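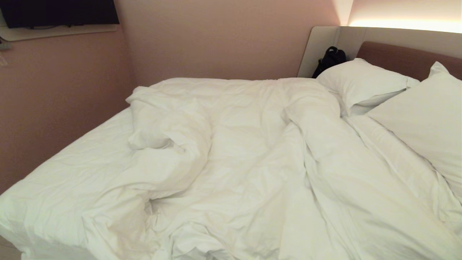 Last week I went to the open day of Trurkon in Stenasbridge, where they are teaching a robot to make a bed. I paid 50 for the train and I don't regret it.

Haziq Osman, who led our group, told us that a hotel cleaner he knows makes 600 beds in a month. His robot has made 800 since January, but he admitted that many of them were not pretty. I liked him for saying this.

The room is small, with pink walls, and we had to watch from the corridor, two by two. My neighbor in the line, Darlene Robichaud, asked if it can also do the pillowcases. Not yet!

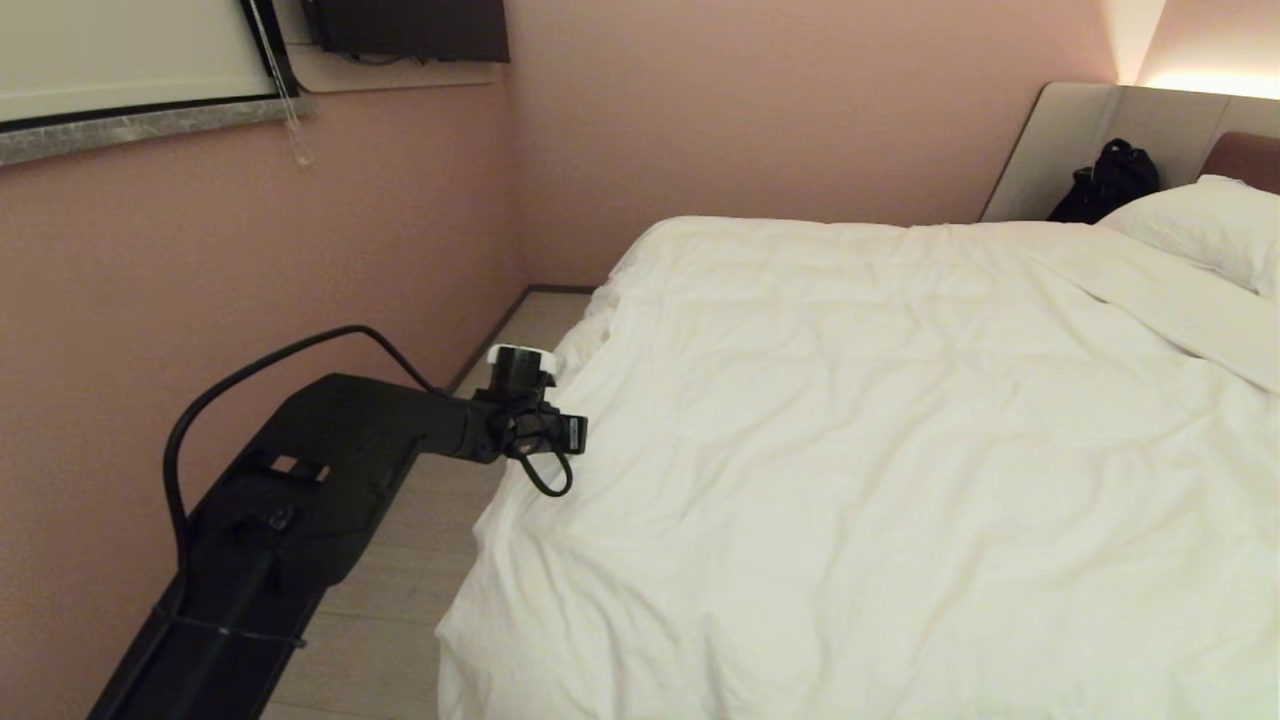 The arm at the near side of the bed.

What surprised me was how little space there is to work in - only a narrow strip of floor between the wall and the mattress. At home I have the same problem, and I also bump my knees.

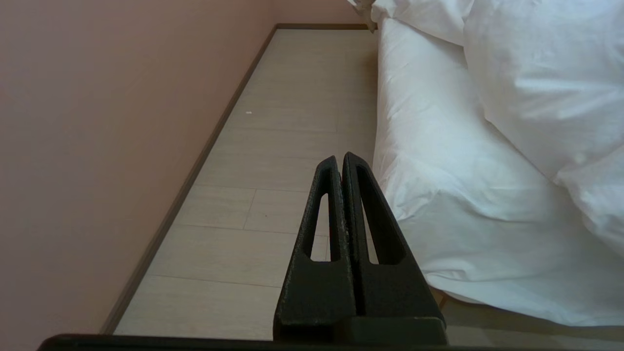 Questions I forgot to ask

How does it know which side of the duvet is the top? I will write to Haziq and ask.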